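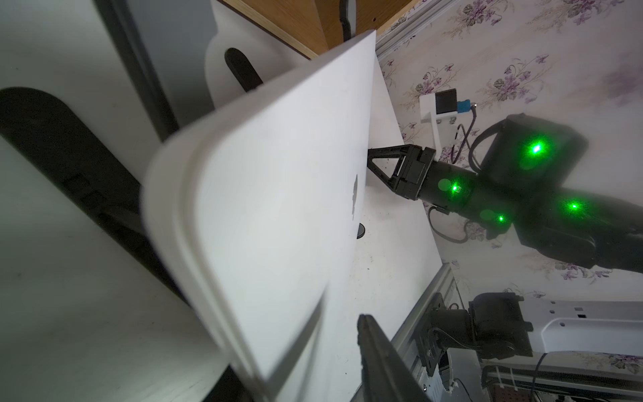
From: Ovidiu Dobre
To: faddale-choir-list
Date: 2023-01-23
Subject: Re: [faddale-choir] Parking, again

Margareta Pîrvu wrote:
> The sign on the Jelano Street lot says permit holders only after 6.
> Are we permit holders? I have been parking there since the fall and
> I'd like to know how worried to be.

Moderately worried, Margareta. The church has 36 spaces in that lot and we are allowed to use them on rehearsal nights, but only with the yellow card on the dash. The yellow cards were handed out in a folder. Nesrin had the folder. Nesrin now has a different folder, with the Fauré in it.

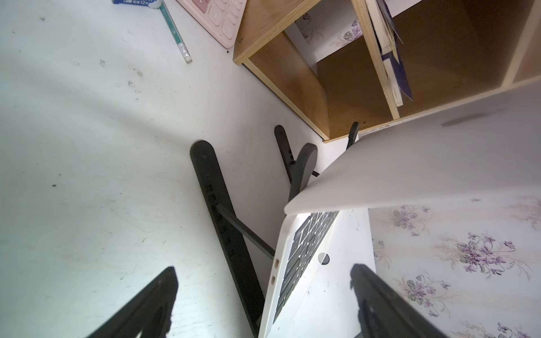

Faddale Community Choir, Rehearsals and Logistics

Until new cards are printed, write "CHOIR" on a piece of paper in large letters and hope for a musical parking officer. The side street by the bakery is free after 7, if you can stand the smell of bread while you're late for warm-ups.

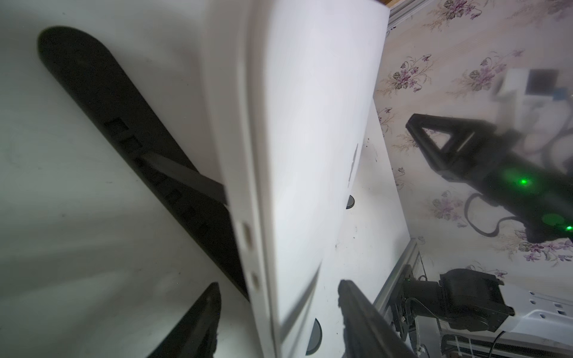 Where do I get a new card?
From Valentin, at the piano, before rehearsal starts. Give him your plate number in writing. He will not remember it if you sing it.

Two other things. We are in room 301 until the hall heating is fixed, so altos, please stop waiting politely in the dark downstairs. And the Marwat folding chairs belong to the yoga class, who have noticed.

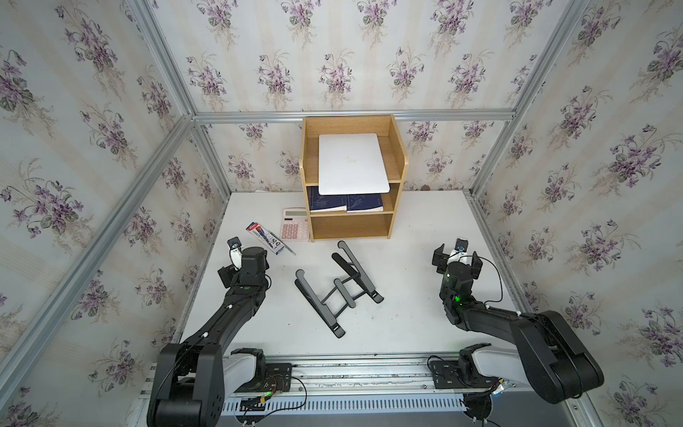

Photo: Ye-seo Noh

Basses, the entry on page 2 is still yours. The tenors have been covering it for two weeks and they're starting to enjoy it, and I don't want to have to take it away from them in front of an audience.

Ovidiu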